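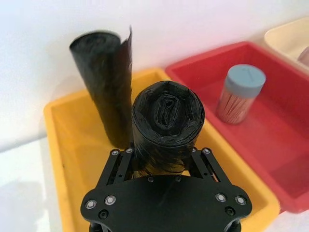

Skarncombe sorting bench: equipment report, 4/2/21

We are very happy with where the budget stands! The two-arm bench is set up and in daily use, and the Giro grippers came in under the quote, which leaves enough to order spare fingers now and not wait for the second payment. We've held back 8 percent for shipping and repairs.

The bins were the cheap part. We'd still like 7 more in mixed colors, so that one set can stay packed for the Plustgate site. 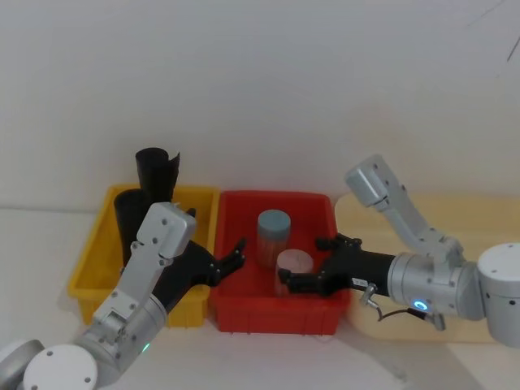

Hubmann wrote back to ask whether a second bench should wait until the service contract is priced. Fair point, and we agree - the quote is due in February, and it covers both arms for 2 years. Until then we'd keep the money for the second bench in reserve.

Next on the list are household goods in more shapes and sizes, which cost very little and teach us a lot about which fingers to buy. We expect to spend around 4 percent of the grant on them.

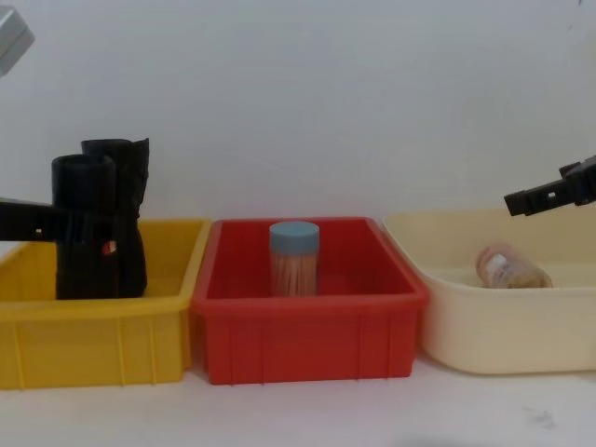 Yellow, red and cream bins on the bench, with a jar of toothpicks in the red one.

A revised parts list will follow with the service quote.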